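Fivberg open metal bin, gray

8 April 2023, by the Zarndale equipment desk

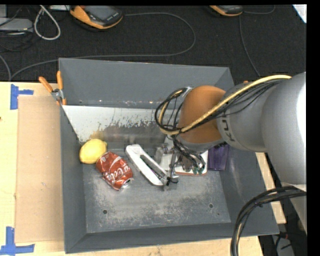 Fivberg bin in use, with mixed small items on the floor.

Rectangular, open top, sloping walls. Two round holes in the floor. Stands on any flat tabletop. Rated load 30 kg, weight empty almost 15 kg. Scratches on the floor are surface wear and do not affect the rating. Next delivery: January.

Comments (2)

Elau: Do the floor holes take a standard plug?

Ishida: Ours is scratched much the same. Still holds its shape.

This site uses cookies. By continuing you accept our cookie policy.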